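**Nulum – das Wissensheft für Leute, die noch fragen**
Heft 3, Rubrik »Zu Hause erforscht«

# Warum knittert mein T-Shirt?

Ein T-Shirt kann eigentlich nur zwei Dinge: getragen werden und herumliegen. Beim zweiten ist es besonders fleißig. Du wirfst es abends über den Stuhl, und bis zum Morgen hat es sich Falten zugelegt wie ein sehr alter Elefant. Erwachsene sagen dann gern: »Hättest du es mal zusammengelegt.« Eine Erklärung ist das nicht.

Also fangen wir vorne an. Viele T-Shirts bestehen aus Baumwolle. Baumwolle wächst an einem Strauch, in weißen Bäuschen, die aussehen, als hätte jemand Watte in den Garten gehängt. Aus den feinen Haaren dieser Bäusche dreht man Garn, und aus dem Garn strickt eine Maschine Stoff. Ja, strickt! Zieh mal vorsichtig an deinem Ärmel und schau durch eine Lupe. Du siehst lauter winzige Maschen, wie bei Omas Socken, nur für Ameisenfüße.

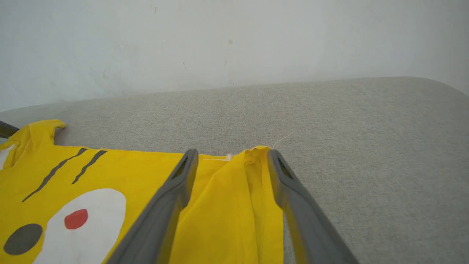

## Was in der Faser los ist

Jedes Baumwollhaar besteht aus sehr langen, sehr dünnen Ketten. Sie heißen Zellulose und sind so klein, dass auch deine Lupe beleidigt aufgibt. Die Ketten liegen nebeneinander und halten sich an vielen Stellen aneinander fest, ein bisschen wie Kinder in einer Reihe, die sich an den Händen fassen.

Knickst du den Stoff, werden die Ketten verbogen. Manche müssen loslassen, rutschen ein Stück weiter und greifen nach der nächsten freien Hand. Die steht jetzt woanders. Und weil Zelluloseketten ziemlich bequem sind, bleiben sie erst einmal dort. Fertig ist die Falte.

Sehr gut klappt das, wenn Wasser dabei ist. Wasser drängelt sich zwischen die Ketten und löst die Hände. Trocknet der Stoff, wird wieder zugegriffen, und zwar genau in der Form, in der er gerade liegt. Ein feuchtes Hemd, das als Knäuel trocknet, merkt sich also das Knäuel. Gutes Gedächtnis, schlechter Geschmack.
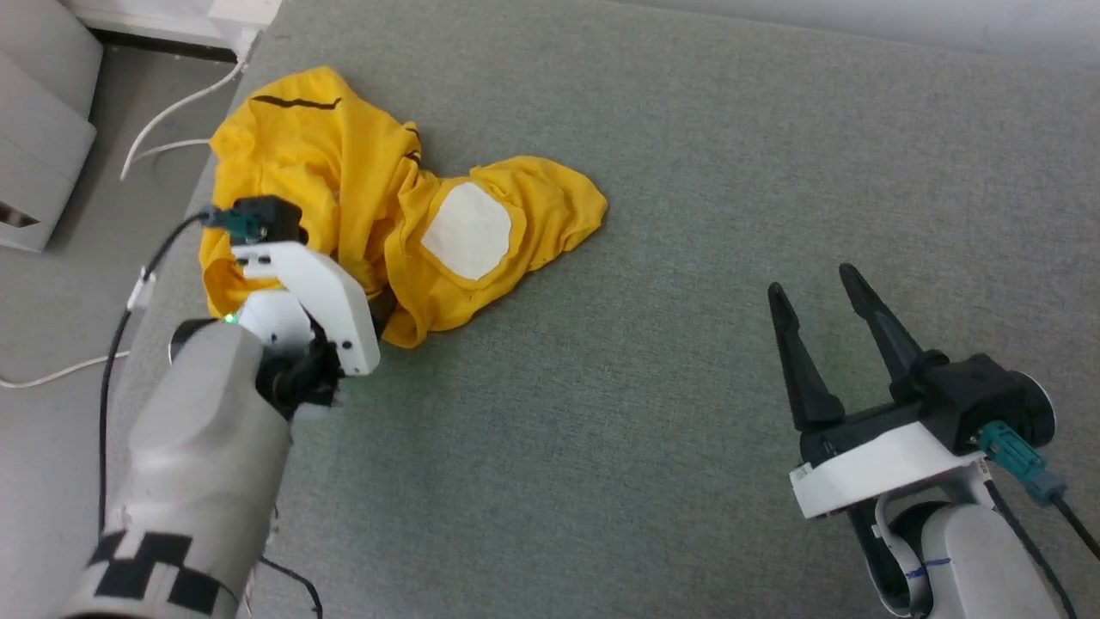
*Gelber Stoff, viele weiche Falten.*

## Wolle ist nicht nachtragend

Ein Wollpulli knittert viel weniger. Schafhaare sind von Natur aus gekräuselt und benehmen sich wie kleine Sprungfedern: Man drückt sie zusammen, und sie gehen wieder auseinander. Auch Polyester, eine Kunstfaser, springt ganz gern zurück. Leinen dagegen knittert schon, wenn man es streng anschaut. Es wird aus den Stängeln der Flachspflanze gemacht, und seine Fasern sind fest und wenig dehnbar. 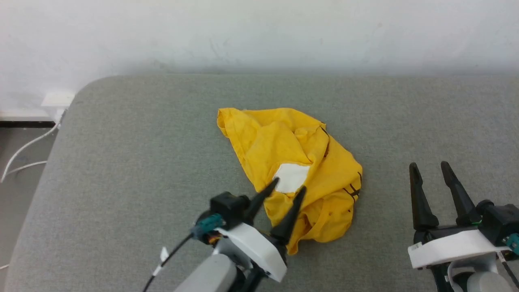 Falten verstecken übrigens auch Sachen. Auf glattem Stoff kann man jeden Aufdruck lesen, auf einem Haufen wird daraus ein Rätsel. Bei dem gelben Bündel hier schaut mittendrin ein weißes Stück heraus, und der Rest davon steckt unter den Falten. Aus einem Löwen kann so ein Ohr mit Bein werden. Der Löwe ist noch vollständig, er hat nur gerade keinen guten Tag.

## Und was macht das Bügeleisen?

Es verbindet Hitze, Dampf und Gewicht. Der Dampf löst die Hände, die Hitze bringt die Ketten in Bewegung, und das Gewicht drückt alles flach. Kühlt der Stoff trocken ab, halten sich die Ketten in glatter Reihe fest. Bis du dich hinsetzt.

## Probier es aus

Du brauchst 3 alte Stofftücher aus Baumwolle, eine Schüssel Wasser und ein dickes Buch.

1. Knülle das erste Tuch trocken zusammen und leg das Buch darauf.
2. Nach 10 Minuten nimmst du es heraus und schüttelst es aus.
3. Mach das zweite Tuch nass, wringe es aus und lass es als Knäuel über Nacht trocknen. Ohne Buch, das Buch wäre sonst dein nächster Versuch.
4. Das dritte Tuch machst du auch nass, streichst es glatt und hängst es auf.

Vergleiche am nächsten Tag alle drei und male die Falten ab. Wer beim zweiten Tuch auf 87 Falten kommt, darf aufhören zu zählen.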